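The Storytelling Tent Made Me Cry and I Want to Talk About It

So I went to the Davier festival after all. If you read my last post you know I was on the fence, mostly over the price of the weekend pass, and then my sister called on Monday night and said she had a spare one and would I please stop whining. Reader, I stopped whining.

For those who haven't been, Davier is a performing arts thing that takes over an old fairground every other June. Dance, puppets, street theater, a lot of drumming, and one storytelling tent that always gets stuck out past the food trucks. The program said 21 acts were booked for the tent alone this year. I had planned on catching maybe one of them before going off to see the dance companies like I usually do. I ended up seeing two dance pieces the whole weekend and spending the rest of my time on a folding chair listening to people talk.

I blame Rommel Tiongson. I'd never heard of him. I ducked into the tent on the first afternoon to get out of the sun, with half a lemonade, planning to stay until I cooled off. He was already going. No mic, no props, one stool that he never sat on. He was telling a story about his grandmother's boarding house and the men who rented rooms there while they waited for work on the ships, and at first it was just funny. One guy who ironed everything he owned, including his socks! Another who wrote letters home for all the others and made up better news than they'd given him.

And then, I don't even know where it turned, one of the men stops coming down for breakfast and the letter writer has to decide what to tell the family. He decides to keep writing. He keeps writing as the dead man for years. Rommel said the number of letters out loud, 1,154 of them, very slowly, and I swear the whole tent stopped breathing. I was gone. Mascara everywhere, lemonade warm, a stranger patting my shoulder. 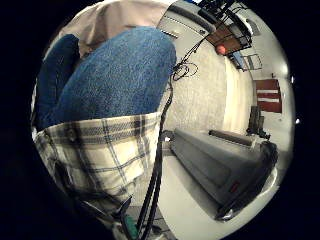
Plaid shirt and blue jeans, pretty much the festival dress code.

I went back the next morning for the workshop, which I almost skipped because the word "workshop" makes me want to hide in a bathroom. It was held in the Navarro room, the low building behind the main stage where they used to judge the pies. I kept waiting to be told to pretend to be a tree. It never happened. We paired up and told each other about a door from our childhood. Any door. Then we had to tell our partner's door story back to them as if it were ours, and wow, is that a strange feeling, hearing somebody else be sad about your garage.

My partner was a retired bus driver who picked the door of his first bus. I picked the screen door at my aunt's place, the one that slapped shut behind you so hard that she could tell from the kitchen which kid had gone out. I hadn't thought about that door in forever. He told it back better than I did. He put a dog in it. There was no dog, but now when I remember it there kind of is?

Some quick notes on the other stuff, for people who are thinking of going next time:

Tostico, the puppet company everybody was raving about, was good but too long. The first half hour with the fish market is wonderful and then there's a courtroom part that goes on and on. My sister fell asleep. She says she didn't. She did.

The late show by the Farnico sisters was my second favorite thing. They tell one story between them and disagree about it the whole way through, about who was driving and what color the coat was, and you slowly figure out that one of them wasn't in the car. Creepy and great. Get there early because the tent fills up and the people standing at the back can't hear a thing over the generators.

Which brings me to my one big complaint. PLEASE move the storytelling tent. I know the dance stage pulls the crowds. They announced on the closing night that 3,505 people had come through the gates, and I'm sure most of them came for the drumming and the big finale with the stilts. Fine! I like stilts! But you can't put a man with no microphone next to a taco truck. During the quietest part of one story about a woman crossing a border with her neighbor's baby, somebody yelled "NUMBER FORTY, NO ONIONS" and the whole thing just popped like a balloon. The teller was a pro and waited it out. She shouldn't have to.

I've been trying to work out why this stuff got to me so much more than theater usually does. I think part of it is that there's no pretending you're not there. In a play the lights go down and I can fold my arms and have opinions. In that tent it was broad daylight, and the person telling the story was looking right at me while I blew my nose into a napkin.

Also a lot of these were hard stories. Debt, leaving home, a brother who joined something he couldn't get out of. I brought the neighbor's kid along on the last day thinking it would be fairy tales and had to do some fast explaining in the car. He was fine. He mostly wanted to know if the baby had a name.

Anyway, I looked up whether there's a regular story night near us and there is one, over the hardware store, first week of the month. You put your name in a coffee can and if they pull it you get up. I haven't decided about the can. I might go and just sit near the door the first time. If anyone wants to come with me, leave a comment, and bring a cushion, I hear the chairs are terrible.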